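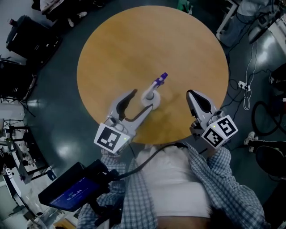 Photo: Pirjo Kuusisto

Refinishing a round wood table, oil or poly?

pirjo_k wrote:
Hi all, long time lurker! I bought a round table from a guy in Jinthorpe back in March and I love the color, kind of a warm orangey tan with a really fine grain. Only trouble is we eat on it every single day and there's a dull patch by my chair that's starting to bug me (the photo doesn't really show it). The seller thought it was oiled but he wasn't sure. Do I sand the whole top and put poly on it, or just oil the dull spot and see what happens? I have two kids and a lot of spaghetti in my life.

old_shavings wrote:
Poly. Three coats, satin, 220 grit between coats. I did ours 25 years ago and it still wipes clean.

SeijaV wrote:
Please don't sand it yet!! If it's oiled, you can rub in a little more oil and be eating on it by the weekend. If you poly over old oil that never cured you can get a sticky mess, ask me how I know. Also round tops are a pain to sand evenly, the edge always gets thin first.

old_shavings wrote:
Never had a sticky mess in my life. Wipe it down with mineral spirits and let it dry.

fabrice_b wrote:
Could be veneer too. Look underneath at the edge and see if the grain carries over. If it's veneer I wouldn't take a sander anywhere near it.

pirjo_k wrote:
Ooh okay, I crawled under there and the grain does seem to carry over? Hard to tell with my phone flashlight. I put a drop of water on the dull patch and it soaked in pretty fast, on the shiny part it just sat there.

SeijaV wrote:
Then the finish is worn off in that spot. Clean it, thin coat of oil, wipe off every bit of extra after 27 minutes or so. And lay the rags out flat outside, they can catch fire if you ball them up.

old_shavings wrote:
You'll be doing it again by Christmas, but it's your table.

pirjo_k wrote:
Ha, I'm okay with that! Going to try the oil on the underside first. Does the smell hang around long? My husband gets headaches.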